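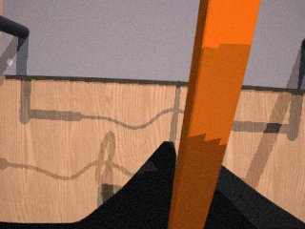 Fig. 4. Orange bar, direct light at the top, shadow lower down.

Section 4. Shadow edges and soft light

Dellamier scene viewer, set-up guide. Last revised 14/06/2021.

Read section 3 first if you haven't set a main light yet. None of the steps below do anything without one.

New scenes start with shadows on Low. Fine for laying things out, quick to draw, but edges come out stepped, like the saw-tooth line across the orange face in Fig. 4. Most people want this smoother before they save a final picture.

4.1 Before you start

Save the scene. Save it again under another name if it's one you care about.
Close other viewer windows. Shadow maps eat memory.
Check the units. A scene brought in from Jemuseo often comes in 100 times too big and the shadow settings will look broken when they aren't. Fix with Scene > Units > Rescale.

4.2 Smoothing a stepped edge

1. Open Lights, pick the main light. Its name goes bold.
2. Go to the Shadow tab. Tick Cast shadows if it's not ticked.
3. Set Map size to Medium. Wait for the redraw.
4. Still stepped? Set to High. Wait again, this one is slow.
5. Pull in the Reach slider until it only just covers the things you want shaded. Start at 40 and work down.
6. Set Soften to 6. Go up to 8 for big soft rooms, not past it or small items lose their shadows altogther.
7. Press Apply. The preview doesn't keep changes on its own.

Note: step 5 does more than step 4 in most scenes. Try it first on an older machine.

Note: Map size is per light. Changing the main light leaves the fill lights as they were.

CAUTION: don't set High on every light at once. The viewer may stop responding and unsaved work goes with it.

4.3 Stripes on flat faces

Thin dark lines on a surface that should be plain. Different fault, different slider.

1. Shadow tab, Offset.
2. Move up one notch at a time. Redraw after each.
3. Stop when the lines go.
4. Look at where things touch the ground. If there's a gap between object and shadow you went too far, come back a notch.

Very thin parts (blinds, railings) may never come fully clean. Give them some thickness in the model.

4.4 Colour in shaded areas

Shaded faces too dark, muddy? Leave the main light alone. Raise Fill in the Lights panel, small steps. Too much and everything goes flat, you lose the corners.

Faces with no texture show every change in the light, so they're handy for testing. Put in a plain block from the Fallahi shapes pack, any strong colour, and delete it when you're done.

Note: Fill is saved with the scene, not with the light. Copying a light to another scene won't bring it along.

4.5 Saving your settings

1. Shadow tab, small arrow top right, Save as preset.
2. Type a name. No slashes or full stops.
3. To use it elsewhere: same arrow, Load preset.

Presets from Gellthorpe exports load but Soften comes in as zero. Type it back in by hand.

CAUTION: Reset all clears presets aswell as the current light. There is no undo.

4.6 If nothing changes

Check View > Draft is off. Draft ignores the Shadow tab completely.
Check you pressed Apply.
Restart the viewer, reload the scene.

Light angle and position: see section 5.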